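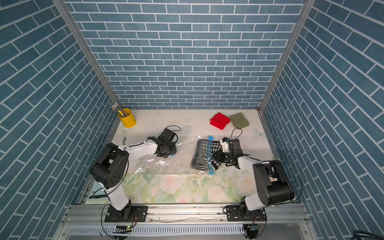 A folded cloth in one of the clear vacuum bags, on the rose-print table

About us

Hello, and welcome to Palport! We're a small linen storage shop in Flullcombe, and if you've ever tried to shut an airing cupboard door with your knee, we're probably the people you want.

I started this in November a good few years back, with a spare bedroom full of my gran's tablecloths and no earthly idea where to put them. She had kept everything (and I mean everything – napkins, tray cloths, curtains from a house she'd left in 1062 different moods, as she used to say). I bought a pack of vacuum bags, got the whole lot under the bed in an afternoon and then started on my sister's house. Her neighbours asked next, and that was more or less that.

These days we sell storage bags, cedar blocks, labels and cotton covers, and we run a packing service for people who'd like somebody else to do the folding. You can drop your things off at the shop or we'll collect from anywhere within 40 miles. We keep 2 sizes of the Fagerlund bag on the shelf all year, and the big Flutine ones for duvets come in when the weather turns and everybody swaps over their bedding.

I do go on a bit about folding, so bear with me. A neat rectangle with the thick edges tucked in sits much better in the bag than something stuffed in by the armful, and you won't spend half of spring ironing it. Make sure it's bone dry first, please! Even slightly damp wool will smell dreadful by the time you open it again. Then smooth the bag flat, run your fingers along the zip twice and check the cap on the valve. If a bag puffs back up overnight, nine times out of ten there's a bit of fluff caught in the seal.

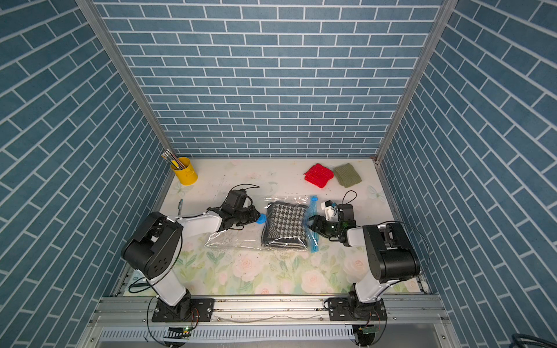
Houndstooth, folded and bagged, with the blue zip strip down the side

Patterned things are my favourites to pack, as you can still see what they are through the plastic. Plain white sheets all look the same, so those get a label with the bed size on it.

The shop is at 1413 Mill Road, next to the key cutter's, and there's parking round the back. Come in and have a feel of the covers, or bring us that one awkward blanket – we like those.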